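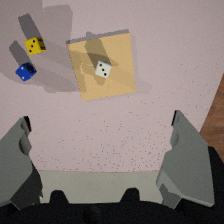 Plaveck is a simulated benchmark for robot arms that learn short tabletop tasks from recorded demonstrations. It was written by Irena Szewczyk and Ulises Gaete. In the dice task, the learner works from several camera views, one of them looking down between the open gripper fingers at a yellow die, a blue die, and a white die on a square tan board.
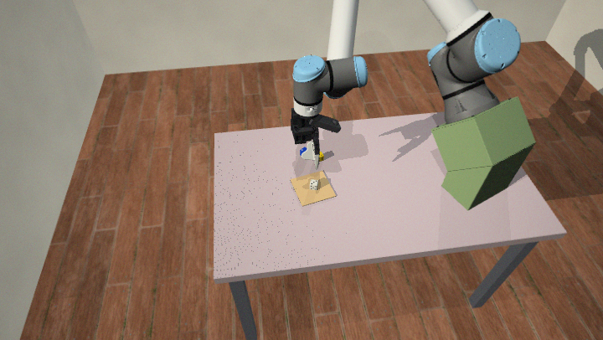 The training set holds 2379 demonstrations. Each one pairs the camera views with the joint positions of the arm, and the learner predicts the next 17 arm positions at once -- a method known as action chunking.

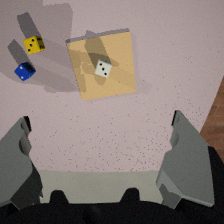 Telma Insaurralde later tested the method with the wrist view removed. Success on the dice task fell to 44 of 50 trials, and most of the failures were missed grasps.
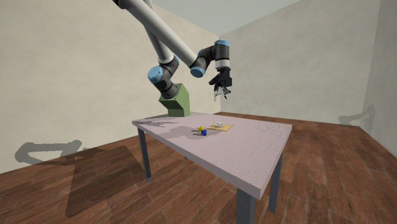
Lighting is varied between recordings in the full benchmark, so that a learner does not come to depend on one pattern of shadows.

Related articles
Action chunking
Behavior cloning
Skudum (simulator)
Wrist camera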